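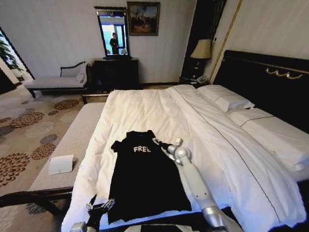

Black T-shirt laid flat on the bed, front side up, right shoulder and sleeve held.

Lirdale Bedroom Laundry Set: T-shirts

Summary
Lirdale is a collection of images of clothes being handled on beds. This card covers the T-shirt part only. Pants, towels and bedding have their own cards. The set was put together by Kourosh Karimi and Roya Vahidi under the project name Jovon.

Contents
Short-sleeved shirts, mostly dark, on light bedding. Many have block lettering on the chest. The lettering is useful for telling front from back, but it is often partly covered or creased, so transcribe only what can be read.

The set is split into 5 folders, one per room. Folder names are the room names we used while working (Sonia, Mahmoudi and so on) and have no other meaning.

Labels
Each image has one line in labels.csv:

garment: tshirt
side_up: front, back, unclear
state: flat, part_folded, folded, bunched
collar_toward: headboard, foot, left, right
held: the part of the garment being held or touched, or none
text: lettering as read, with a question mark for any doubtful letter

"Flat" means both sleeves are out and the hem is open. Small wrinkles are fine. A shirt with one sleeve tucked under is part_folded, even if the rest is smooth. Left and right in the held column follow the image. We got this wrong in the first release and fixed it in July.

Bedding and furniture
Beds are made up before the clothes go down. Duvets are left as they fall, with their normal folds. Pillows stay at the head of the bed. Benches, headboards and small items lying nearby are not labeled. If you need furniture labels, see furniture.csv, which so far covers 2 of the rooms.

Known problems
White shirts on white duvets are hard to outline and we have very few of them. Piping on duvets and pillows has been mistaken for a garment edge; check the outlines if you plan to train on them. Long sleeves are missing.
6 images had the wrong side_up value. They are listed in fixes.txt.

Use
Free for research and teaching. Please name Lirdale and give the release number. Send corrections to Roya Vahidi with the file name and the column that needs changing.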